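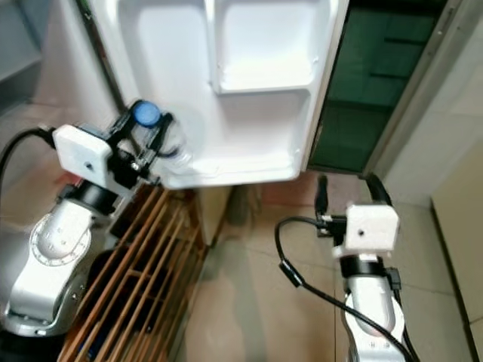
Nuveck Two-Arm Collection Station
Set-up and Operating Guide

Print this page | E-mail this page

Section 6. Recording the refrigerator tasks

6.1 Scope

This section covers the recording of demonstration episodes for the task family "fridge, door bin" at a kitchen site. It assumes that the arms have been mounted and zeroed according to Section 3 and that the leader handles have been paired according to Section 4. Sites running the older Otorero control box should read Section 6.6 before starting.

An episode is one attempt at one task, from the start tone to the stop tone. All camera streams and both sets of joint readings are saved together. An episode with any stream missing can't be used for training and is rejected at upload.

6.2 Before you start

1. Switch on the station and wait until the status page lists both arms as READY.

2. Open the refrigerator door by hand to the angle given on the task card. Do not use an arm to open the door unless the card calls for it.

3. Run each arm slowly through its reach with the door open. Check that neither elbow meets the door, the stand under the refrigerator, or the cabinets on either side.

4. Check the cable at each wrist. It must have enough slack for a full turn of the wrist and must not pass between the fingers at any point in that turn.

5. Wipe the camera lenses with a dry cloth.

6. Enter the site name, the operator initials, and the task number. Task numbers are printed at the top right of the card.

CAUTION: Keep hands and head outside the reach of both arms whenever the status page shows READY or RECORDING. Press the stop bar before you reach in to move an object.

Note: The refrigerator may be left running during a session. Close the door between blocks. A door left open for a full block will set off the alarm on many models, and the alarm will mask the start tone.

6.3 Setting the starting layout

The layout is the position of every loose object at the start tone. It is changed between episodes so that the learned policy does not depend on one fixed arrangement.

1. Press the stop bar.

2. Place the objects listed on the card. Objects marked F (fixed) stay in the same place for the whole block. Objects marked V (varied) are moved after every episode.

3. Where the card lists a bottle in the lower door bin, stand it upright with the cap on. It may stand in either corner or in the middle of the bin. Change the position between episodes.

4. Leave any food packages or containers on the inner shelves unless the card lists them as V. They serve as background objects and should remain in view of the head camera.

5. Bring both arms to the ready pose, with the grippers open and pointed toward the refrigerator. Release the stop bar.

6. Look at the head camera preview. The inside of the refrigerator, the lower door bin, and both grippers must all be visible. A preview that meets these conditions is shown below.

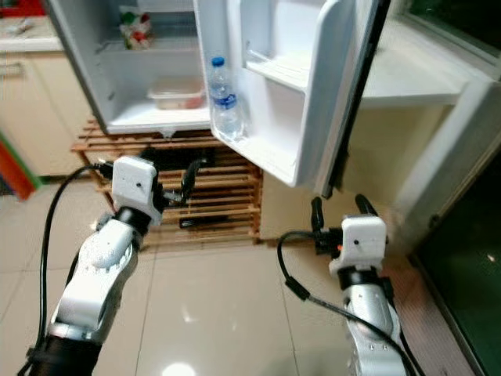 6.4 Recording an episode

1. Hold both leader handles at rest. Press the left pedal once. The start tone sounds and the counter moves up by one.

2. Wait one second before moving. Episodes that start in motion are difficult to align.

3. Carry out the task at an even pace. For bottle tasks, close the fingers on the body of the bottle and keep them clear of the cap. The bottle may be tilted or held nearly flat while it is brought to the door.

4. Lower the bottle over the front lip of the bin. Do not let go above the lip.

5. Keep the arm that is not in use open and still, well away from the door. Its readings are saved and are used in training in the same way as those of the working arm.

6. Release the object, withdraw the gripper, and return both arms to the ready pose.

7. Press the left pedal again. The stop tone sounds.

8. Mark the episode GOOD, RETRY, or FAULT on the side panel.

Use GOOD when the task was completed, including when the first grasp missed and the operator recovered without help. Use RETRY when an object was dropped outside the reach of both arms. Use FAULT for any stop bar press, lost camera, or arm error. Do not delete episodes marked RETRY. They are kept in a separate set and used by the failure detector.

An episode is cut off automatically at 290 seconds. An episode that reaches this limit is marked FAULT even if the task was completed.

A block is 20 episodes of the same task number. Rest for at least five minutes after each block. Operators who record without a break tend to shorten the approach, and the change can be seen in the joint readings.

6.5 Checking the wrist cameras

The wrist cameras move with the grippers, and their view of the room will blur during fast swings. Some blur is normal. Too much of it removes the detail that the policy needs in order to find an edge or a handle.

1. After the first block, open the review page and select the wrist stream.

2. Step through the first GOOD episode at single-frame speed.

3. Confirm that both fingers are in view at the bottom of the picture and that they stay sharp while the background moves. Blurred fingers mean a loose camera bracket or a dirty lens. Tighten the bracket screws and repeat the check in Section 6.2, step 5.

4. Look at how much of the stream shows a blurred background. The review page gives this as the blur share. If the blur share is above 30 percent, slow the swing between the counter side and the refrigerator and record the block again.

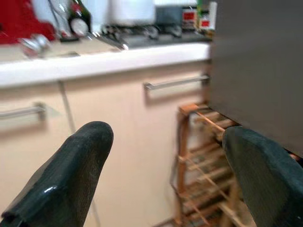

Figure 6-3. Wrist camera during a swing past the cabinets, gripper open. Background blurred, fingers comparatively sharp.

5. Confirm that no cable crosses the lens at any point in the episode.

Note: Do not raise the shutter speed to reduce blur without first checking the light level. A dark stream is harder to use than a slightly blurred one.

6.6 Sites with the Otorero control box

The Otorero box has a single pedal input and does not sound a stop tone. Watch the counter lamp instead. The lamp goes out when the episode has been written to disk. Do not press the pedal a second time while the lamp is lit, or the next episode will be joined to the current one.

Joined episodes can be separated on the review page with the Split command. Split keeps the original marking for both parts, so each part must be marked again by hand.

6.7 Upload and record keeping

1. Close the session from the status page. Wait for the file check to finish.

2. Compare the episode count on the status page with the count on the log sheet. Enter both numbers even when they differ.

3. Start the upload to the Tomholm server. Leave the station switched on until the page shows COMPLETE.

4. Keep the local copy until the server has returned an acceptance report.

The first release of the door bin set holds 948 accepted episodes. Later releases are numbered separately, and their task cards should not be mixed with the earlier ones in a single session.

Error 14 during upload means that a stream is shorter than the others. Note the episode number, mark it FAULT, and start the upload again. If error 14 appears more than twice in one session, check the camera plugs at both wrists before recording further.

Questions about this section: Åsmund Sæther, station documentation, Tomholm.

Print this page | E-mail this page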